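Two arms, one card, and a planner that wouldn't let go

5 May 2018

Quick one before I lose the thread of what I changed today. Saturday, so no meetings, just me and the rig and a very long terminal history. I've been on the card sorting job for Skeltutlow all week, the software end of it anyway, and the handover between the arms is finaly something I'm not embarrassed by.

Cards, green tray, two grippers. Setup for everything below:

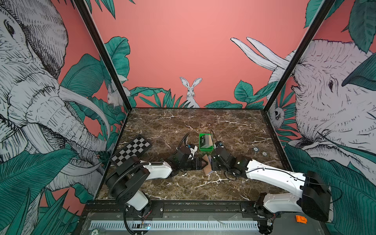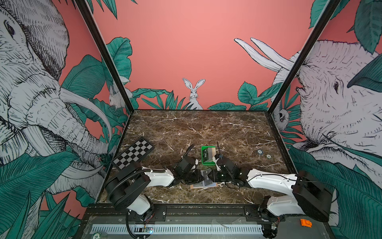
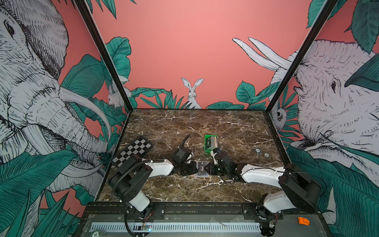 OK so. The planner. We call it Kanduvik, which was Irfan's name for it and has stuck, despite my objections. Its job is to take two arms and a goal and hand back two trajectories that don't hit each other. On paper, fine. It treats each arm as an obstacle for the other one, pads everything with a safety margin and goes looking for a path through what's left.

Problem is that a handover is the one moment where you WANT the arms to nearly touch. Two sets of fingers on a thing the size of a playing card. With the default padding on, there's no path at all. The planner says infeasible and goes home. Turn padding off and it finds a path, sure, and it's a horrible one that grazes the wrist with the elbow halfway there.

First version (Tuesday's, bad): one global padding number, lowered when a handover starts. Everything gets thin, elbows and forearms included. I watched it in sim and felt ill. Never ran it on the real arms.

Current version: padding per link pair. Finger against finger gets almost none. Everything else keeps the full 28 mm. There's a table in the config now, a big ugly symmetric one, and yes I typed it by hand, and yes I got one pair the wrong way round and lost most of a morning to it. There's a check for symmetry on load now. Should have been there from the start.

Second thing, letting go. Old logic: receiver closes, wait a fixed time, giver opens. Works until the receiver closes on nothing, and then the giver opens anyway and you've got a card on the table and a log file that says SUCCESS. I hate that log line. New logic looks at the receiver's finger gap after closing. Fully shut means there's nothing in there, so the giver holds on, receiver backs off and has another go. Three tries then stop and complain.

Cards are thin though!! The gap with a card in it and the gap with no card in it are very close, and the encoder noise sits right on top of the difference. So the gap alone isn't enough. I added motor current as well, and the two together are decent. Squeezing a card between the fingers and squeezing the fingers on each other load the motor differently, and you can see it in the plot once you know where to look. Threshold is hand tuned. I don't love it. Probably needs to be redone if we change finger pads.

Third thing, timing. Each arm has its own control loop and they were drifting. The trajectories come out of the planner on a shared clock, but each driver was starting its own timer when it recieved the first point. So one arm could begin 80 ms after the other, depending on what the network felt like. For pick and place with one arm, who cares. For two arms meeting over a card, that's the whole ballgame. Now both get a start stamp slightly in the future and wait for it. Worst skew I measured after that was 22 ms, then I moved the logger off the same thread as the driver and it dropped to where I stopped measuring.

(The logger. On the control thread. Writing to disk. I wrote that code. Moving on.)

Perception is the bit I've touched least. Grillent, our card finder, does rectangles first and then orientation, and the rectangles part is good. It gets confused when cards overlap, it'll merge two into one fat card with a center that's on neither. For now I throw out anything with the wrong aspect ratio and ask for another look after the next pick. Lazy, but the pile gets smaller each time so it mostly sorts itself out. Proper fix is to segment on edges inside the blob. Not this week.

Calibration: redid the camera to base transform for both arms, separately, then checked one against the other by sending both tool tips to the same point (a bit above each other, I'm not insane). They disagreed by more than I wanted. Part of that was an old tool offset for the left gripper left over in a file that two different launch scripts both read. Deleted the file. Something else broke. Put the file back, with the right number in it.

Irfan Nasution had a look at the release logic over video call and asked why it isn't a proper state machine. Fair. It's a stack of ifs at the moment with one flag called really_holding. I'll rewrite it in Kusuma, which is the little behavior library he's been pushing on everybody, if only because it prints a picture of what state you're in and I'm tired of grepping.

Numbers, for anyone who wants them: 122 handovers in sim overnight with noise added to the card pose, no collisions, a handful of retries, none that ran out of tries. Real arms, far fewer, and I'm not going to quote a rate until I've done a proper run with the config frozen. I kept fiddling between attempts, so any number from today would be garbage.

Still to do:
- retry pose should shift a little each time, right now it tries the exact same thing again
- timeout on the start stamp wait, if a driver dies the other one sits there forever
- overlapping cards, see above
- get thresholds out of the code and into the config
- rename that flag

Code's on the handover branch if you have access. Don't merge it yet, the tests for the padding table only cover the left arm. Going to eat something.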